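Combat Sports Coaching, Level 2
Handout 5: Weight classes and making weight

Read this before the practical. It covers how an amateur club should plan a fighter's weight in the weeks before a bout, and what to record.

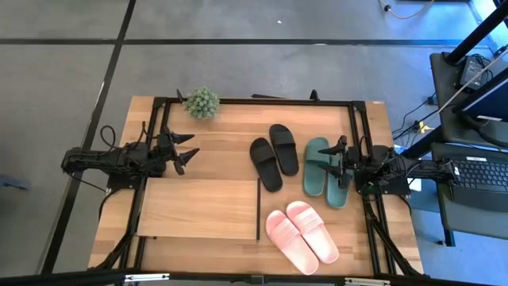
Simin Jalali

Start with the walking weight. Take it first thing in the morning, before food, on the same scales each time. One reading is not much use. A fighter who trained hard the night before can be well under their normal figure, so use the average for the week.

Next, decide whether the class is sensible. At Drandthorpe we ask new fighters to take their first bouts at or near walking weight. Losing fat slowly over a training block is a diet question. Losing water in the last day is a separate matter and we do not teach it on this course. Saunas, sweat suits and spitting are banned at all our affiliated clubs, Skillundale included. 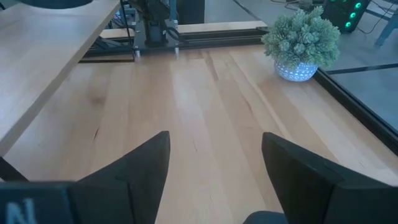 The food diary should run alongside the weight record. Fighters tend to leave out drinks, sauces and anything eaten standing up. Go through it with them once a week and keep the tone ordinary. If someone is skipping meals, hiding food or getting upset at the scales, stop the cut and speak to the welfare officer the same day.

Terms you need:
Walking weight: normal morning weight outside a camp.
Contracted weight: the limit both corners have signed for.
Catchweight: an agreed limit between two standard classes. 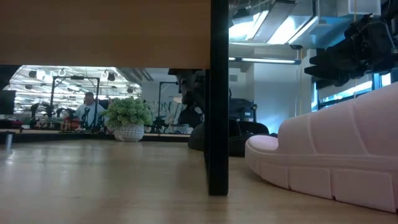 On the day of the weigh-in, get there early and find the check scales. Bring the medical card, a towel and a simple meal for afterwards. If the fighter is over, tell the official and the other corner. The bout may go ahead at a catchweight if both sides agree, but a coach must never push an opponent into it.

For next week: write a plan for a fighter who has 50 days until a bout. One side of paper is enough. Hand it to me or to Kiprono Magesa.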